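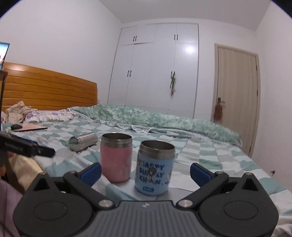
1/28/26 - Vacuum jar retention, second pass. Plolex say their food jars keep soup above serving temperature for 20 hours. I don't believe it, and the December numbers don't help them. The supplier sheet gives a start temperature and an end temperature and no word on how full the jar was, what the room was doing, or whether anyone opened the lid in between. I want to know what wear does to these things too, and the light blue jar is a fair specimen of that: a dark worn mark runs straight down through the lettering on the front. The pink one has only some pale patches low on one side. Whether outside wear tells you anything about the vacuum is another matter. I doubt it, but people keep returning jars on that theory.

Method, such as it is: fill to the shoulder with boiling water, lid on, leave alone, read at 6 hours and again at 20. No preheating on the first run, preheating on the second. Last time we mixed the two up and the whole sheet was useless.

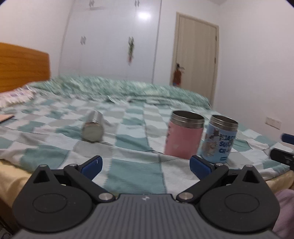 The Trostdale group got 157 F at the 6 hour mark and call it a pass. One jar, one run, one thermometer. I'd want the probe checked in ice water before I repeated that number to anybody. Their write-up also says the lid seal is good for 2,000 openings, with no source given - I suspect it came off the Grurnora brochure, where it is printed in large type and also has no source.

Lids are where I'd look first. Most of the loss should be at the neck and the lid, and a tired gasket will ruin a perfectly good vacuum wall. So swap lids between jars before blaming a body.

To do: borrow the second probe back from the Bakhtiari bench, label the lids, write down the room temperature this time.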